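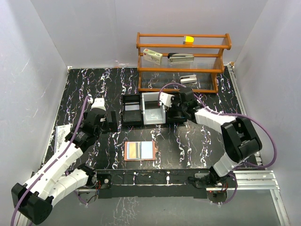
4. Classroom Trial of the Two-Arm Sorting Task

4.1 Setting and claims under test

The sorting task was built by a student team as its project for the January term, under the course name Zirnura. The team's proposal made two claims. The first was that a policy trained on demonstrations from a single term would learn to sort small office items well enough to be useful. The second was that students would learn more about control from collecting those demonstrations than from the simulator exercises they replaced. We were asked to evaluate both. We think the first claim is partly supported and the second was never properly tested, and we try to keep the two apart in what follows.

The cell has two arms mounted at the front of a marbled black tabletop, with a three-tier rack at the back and a row of open bins between them. The Kestutora handbook, which the course uses for all bench work, recommends a plain background for vision tasks. The team chose the marbled top on purpose, arguing that a policy that works only on a plain surface has not learned much. That is a fair argument, but it was made before any data existed, and no plain-surface baseline was ever recorded. We can't say what the pattern cost, or whether it cost anything.
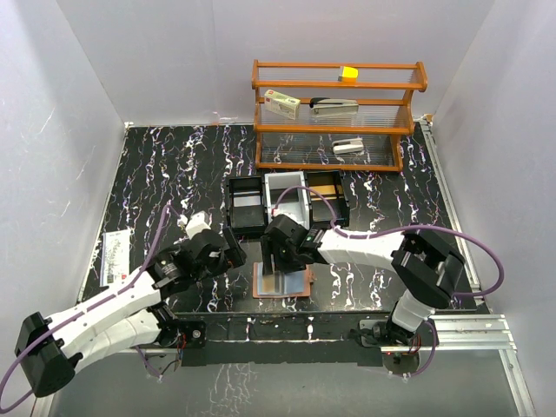 Figure 1. The workspace with both arms over the table, the bins in a row in front of the rack.

4.2 Procedure

Students collected 70 demonstrations by teleoperation. Of these, 13 were dropped before training, mostly because one of the camera streams had stalled. The remaining episodes were used to train a single policy for both arms. Evaluation consisted of 40 trials, each with one target item placed in front of the bins and a spoken goal typed in by the operator.

The operator was allowed to reposition the item once if neither arm moved toward it. The proposal describes this as a "reset." We would call it help. In the tables of the student report a trial with a reset counts the same as a trial without one, and we could not separate them afterward, as the log did not store the event. Any success rate taken from that report should be read with this in mind, and we do not repeat it here.

There is a second problem with the procedure. The same students who collected the demonstrations also placed the items during evaluation. After a term at the bench they knew very well which positions the arms handled easily. Nothing suggests that anyone did this in bad faith, but a person who has watched an arm fail at one angle all afternoon will tend to put the item down at another. The Lahtinen protocol used in an earlier version of the course drew positions at random from a printed grid. We see no good reason for having dropped it.

4.3 What the wrist view shows, and what it doesn't

The team put most of its weight on the wrist cameras. The report states that the close view "solves" grasp alignment, and the attention maps in its appendix do cluster near the fingers. We are less convinced. A map that lights up near the fingers could mean that the policy is tracking the item, or simply that it has learned where its own fingers always are. 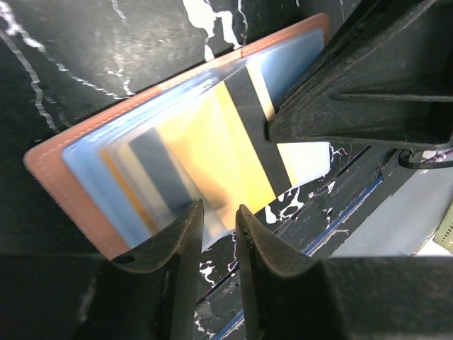
Figure 2. Wrist view of the card holder. The fingers are at the lower edge of the wallet and part of the gripper overlaps its right side.

The card holder was the hardest of the items by the team's own account. It is also the one that tells us most. In views such as Figure 2 the gripper hides part of the item, and the cards inside are blurred and overlap each other under the clear sleeves. A strong edge, such as the black stripe on the yellow card, need not line up with any edge of the object to be grasped. The students noticed this themselves in a logbook entry and suggested training with the stripe masked out. The run was planned but not carried out. 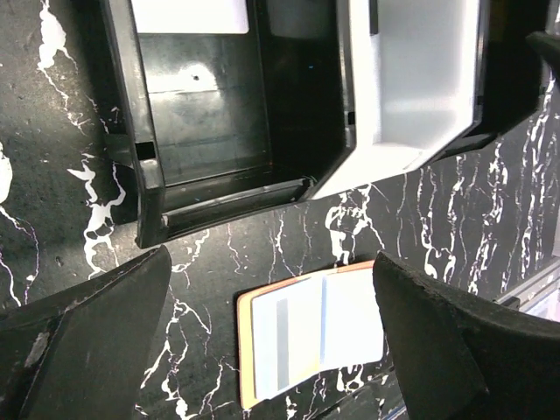 We asked for a simple check in its place: run the policy with the wrist stream frozen on its first image and see whether the behavior changes. The team completed 2 such runs before the bench was handed over to the next group. Both ended without a grasp. This is in line with the claim that the wrist view matters, but two runs are too few to carry it, and a frozen image is a harsh test that would upset most policies – even ones that make little use of the camera in normal operation.

4.4 Learning outcomes

For the second claim the evidence is a questionnaire, adapted from the Steveser form and handed out at the end of the term. Students rated the bench work higher than the simulator exercises. Since all of them had done the bench work and none had done the simulator exercises in the same term, we do not see what the comparison rests on.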